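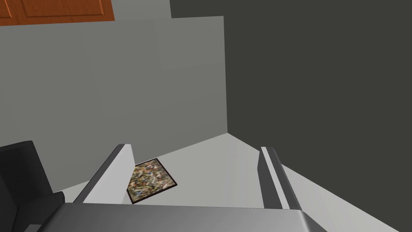 Gil-soo Moon writes that a run at Cardale carried on to its last instruction with nothing between the fingers, that the log still showed the grasp as held, and that the operator accepted the result. He asks whether the supervisor should have stopped the arm.

It should have done so if the grasp check had been switched on. The check is off in any project created before version 6 of Millora and must be enabled by hand. The present section sets out how to confirm a lost grasp, how to recover the run, and how to prevent a false "held" entry in the log.

6.2 Lost grasp reported as held

A grasp is entered in the log as held when the close command has been sent and the fingers have stopped moving. Neither condition shows that an object is present. The fault may appear with either arm, and is more frequent with cloth and other soft items, whose contact shape changes when the fingers close.

CAUTION: Do not send a run with an unconfirmed grasp to a physical robot. An arm that is believed to be carrying an object will follow the carrying path, including any release over a table or near a person.

Confirming the fault

1. Select Pause. Do not select Reset, as this clears the contact record.
2. Open the wrist view for the arm concerned and look between the fingers.
3. Open the head view and find the object that the log names as held.
4. Open Contacts and read the entry for each finger. If either finger shows no contact with the named object, treat the grasp as lost.
5. Write down the step number at which contact ended.

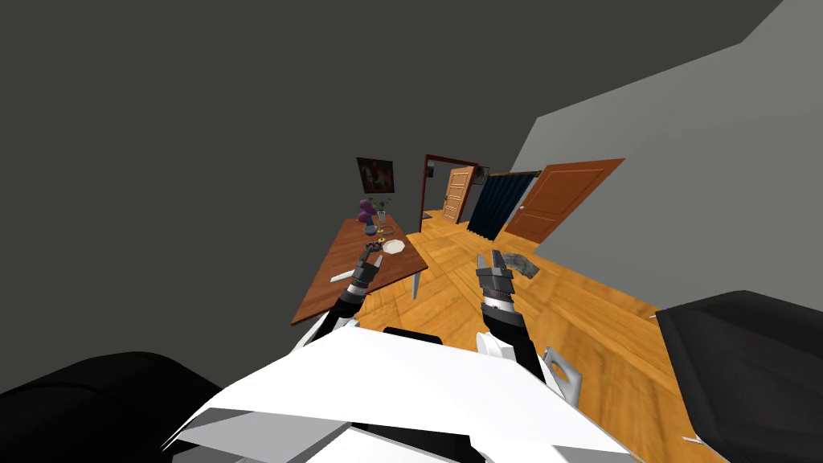

Figure 6.2. Head view: right gripper open, grey object close to the fingertips.

Note: An object close to the fingertips is not proof of a grasp. Rely on the Contacts entry in step 4. Where the two views appear to disagree, compare their time stamps before going further.

Recovering the run

1. With the run still paused, select Release for the arm concerned. The log entry changes from "held" to "free".
2. Raise the arm clear of all furniture using the manual controls.
3. Save the contact record under a new name.
4. Return to the last checkpoint before the step you wrote down.
5. Open Supervisor, then Grasp, and set Check to On. Leave the limit at 26 steps without contact unless your site has agreed another value.
6. Start the run again and watch the grasp in the wrist view until the object has been lifted.

If the fault returns, do not raise the limit. A higher limit delays the stop and allows the arm to travel further with an empty gripper.

Note: The contact record keeps the last 3000 steps only. In longer runs, save it before the earlier part is overwritten.

Reporting

Send the saved record and the project file to Bisenum Support, marked for the attention of Morenike Okoro. State the version in use, the arm concerned and the name of the object. Sites using the Hakala controller should also include the controller log. Runs accepted with the check off should be marked "unconfirmed" until they have been repeated.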